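Search this site
Type and press enter

The play kitchen is back out

With the rain keeping everybody indoors on Mondays, Slavica Matić and I have brought the pretend food back to the Lurkusberg toy library, and I can't tell you how pleased I am to see it again. It spent the summer in a crate behind the Allden puzzles (my fault, I'm afraid) and more than one small person has asked me very sternly where the ketchup went.

Well, the ketchup is with us, along with the strawberry, the orange slice and a good many things to serve them in. 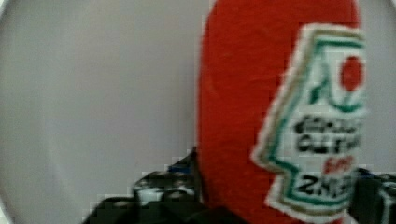

My own feeling about play food is that the mix matters more than the matching. A child making lunch doesn't mind at all if the fruit is bigger than the bowl, or if the sauce is the biggest thing on the menu — they want something to pour, something to dish up and somebody to hand it to. Slavica likes to lay everything out on a bare white table so the little ones can see what there is, and I've come around to her way of doing it. When it all lived in a deep box, they mostly tipped it on the floor and walked off!

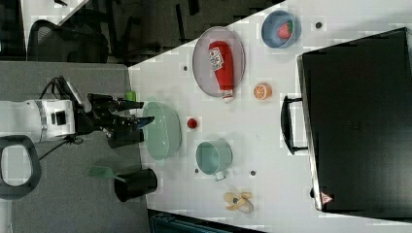
We lend the food in sets of 13 pieces, bowls included, and you may keep a set for two weeks. Please wipe the hard pieces with a damp cloth before they come back, and put anything soft through a gentle wash if it has been chewed — and it will have been chewed. If a piece goes missing, just say so at the desk. There's no charge, and the last lost strawberry came home in a rain boot.

Drop in from ten on Monday, and bring a bag.

Zane Paju

26 shares
2 comments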